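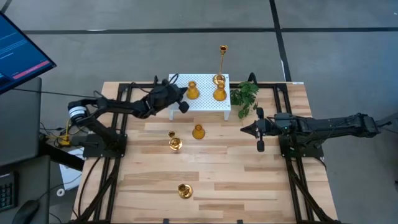
4. Candle holders in the household survey

4.1 Ownership and display

The second part of the survey asked about objects that households keep for light or decoration but do not use every day. Candle holders were the largest group. We sent the questionnaire to over 900 addresses in Clarkine and Gromadis and received 827 usable forms. Respondents were asked what kinds of holders they owned, where they stood, how they had been acquired, and when one had last held a lit candle.

Most households that owned any candle holder owned more than one kind. Tall metal candlesticks were usually described as a pair or as part of a set, even when the two pieces were of different heights. Glass holders were described one at a time and were more often said to have been bought on impulse. Respondents seldom knew what metal a candlestick was made of. The form allowed "brass or brass-colored" as a single answer for this reason, and we treat the category as a matter of appearance only.

The place where a holder stood was a better guide to its use than its material or price. Holders kept on a dining table or a low side table were lit more often than those on a mantel, a windowsill or a bookcase. Holders kept in a cupboard were lit least, with one exception: households that observed a religious or family occasion with candles tended to store the holders between occasions and take them out on fixed dates. We coded these households separately and leave them out of the comparison that follows.
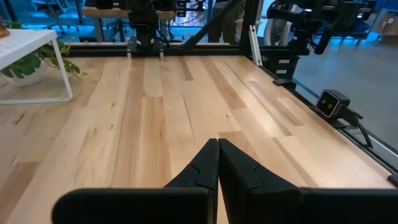

The remaining households fell into two groups. In the first, holders were lit at least once a month during the dark half of the year, beginning in most cases in September. In the second, they were not lit at all, and the respondent spoke of them as ornaments. Very few answers lay between these. A respondent in Gromadis wrote that she had never put a candle in hers "because then I would have to clean it," and cleaning came up in many of the free-text answers. Wax on a table surface was the most common complaint, followed by soot on the wall behind.

4.2 Height and grouping

Fraser, the interior supply catalog we used as a source for the earlier period, sold candlesticks almost entirely in matched pairs. The later Jirneo catalogs show a different habit. Holders are arranged in loose groups, with tall and short pieces side by side and glass next to metal, often with a small table or stand used to raise part of the group. Color holds the group together more than shape does.
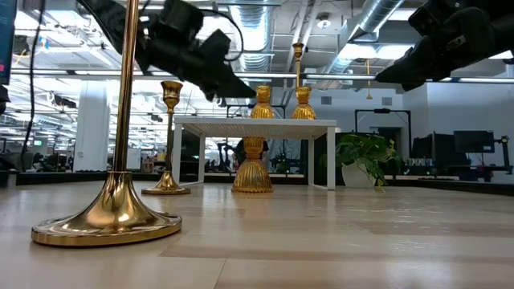 Figure 2. Brass candlesticks of different heights, and ribbed amber-gold candle holders on and beneath a small white side table.

We asked respondents to sketch or describe how their own holders were arranged, and 211 did so. The sketches were coded by Konrad Tokarz and checked against the written answers. Mixed groups were common in homes furnished recently and rare in homes where the holders had been inherited. Inherited pieces were nearly always set out symmetrically, one at each end of a shelf, and several respondents said that this was simply where they had always stood.

The coding has limits. A sketch records the arrangement on the day the form was filled in, and some people may have tidied up first. Stands and small tables were sometimes drawn without being mentioned in the text - we counted them when the outline was clear and left them out when it was not. Section 5 compares these arrangements with the answers on lamps and ceiling lights.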